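검색어를 입력하세요 검색
홈 | 제품 | 교육용 키트 | 동아리 자료 | 문의

Avero 핸드헬드 그리퍼 실습 세트 (학교·동아리용)

Avero 실습 세트는 로봇 동아리와 정규 수업에서 양손 조작 시연을 기록하기 위한 장비 구성이다. 학생이 양손에 그리퍼를 하나씩 쥐고 테이블 위의 물체를 옮기면 손목 위치와 손가락 개폐량이 함께 저장된다. 저장된 시연은 Muli 소프트웨어에서 구간별로 잘라 학습용 자료로 내보낸다. 로봇 팔이 없는 학교에서도 과제 설계와 시연 기록까지는 같은 절차로 진행할 수 있다.

기본 과제는 용기와 포장물을 다루는 '트레이 과제'이다. 흰색 플라스틱 트레이를 테이블 앞쪽에 두고, 그 뒤에 투명 비닐봉지를 놓은 상태에서 시작한다. 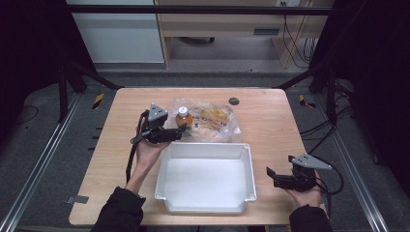

과제 난이도는 물체의 변형 정도에 따라 나눈다. 벽면이 단단한 용기는 접촉 위치가 일정하여 첫 차시에 적합하다. 비닐 포장은 잡는 지점마다 형태가 달라지므로 시연 간 편차가 크고, 동일 과제를 반복 기록해야 한다. Cilton 대회 학생부 규정에 맞추려면 과제당 시연 50회를 제출한다. 한 조가 이 분량을 채우는 데 수업 2차시 정도가 필요하다.

구성품
- 핸드헬드 그리퍼 2개(좌, 우)
- 교체용 손가락 1조
- 상단 장착 플레이트 및 연결 케이블
- Muli 소프트웨어 학급 라이선스
- 조별 기록지 양식

손가락 부품
손가락은 짙은 녹색의 블록형이며 끝부분이 경사면으로 처리되어 있다. 윗면에 작은 구멍이 있고, 연결부에는 황동색 나사 인서트가 들어간다. 표면은 거친 무광이다. 부품 도면은 편집 가능한 형식으로 제공하므로 학생이 끝단 형상을 바꾸어 출력한 뒤 비교 실험을 할 수 있다. 손가락을 교체한 경우 개폐량 영점을 다시 잡는다.

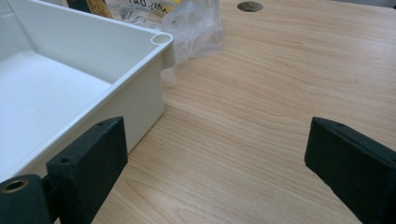 작성: Colton 교육장비팀 기술문서 담당

용기 외벽 접근
용기를 잡기 전에 손가락을 외벽과 평행하게 맞춘다. 모서리의 원통형 보스나 돌출된 탭에 손가락이 걸리면 용기가 회전하므로, 접촉점은 모서리에서 떨어진 직선 구간으로 정한다. 반대쪽 손가락은 충분히 벌린 상태를 유지한다. 접근 속도는 조원끼리 통일하고 기록지에 적는다.

권장 운영
- 조당 인원: 3명(조작, 기록, 배치)
- 학급당 세트: 6세트 이하
- 시연 시작 전 양손 그리퍼의 케이블이 소매나 테이블 모서리에 걸리지 않는지 확인
- 물체 배치는 매회 조금씩 변경하고 변경 내용을 기록
- 손목 영상에서 손가락 끝이 화면 아래쪽에 보이는지 점검

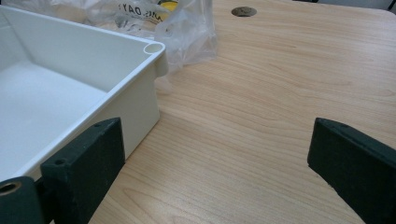
주문 및 대여
학교 단위 구매와 학기 대여가 가능하다. 대여는 3월 학기 시작분부터 접수하며, 교체용 손가락은 낱개로도 주문할 수 있다. 견적 요청 시 학급 수, 조 편성, 대회 참가 여부를 함께 적는다. 소프트웨어만 갱신하는 경우에는 기존 라이선스 번호가 필요하다. 기술 문의는 화요일 오후에 일괄 회신한다.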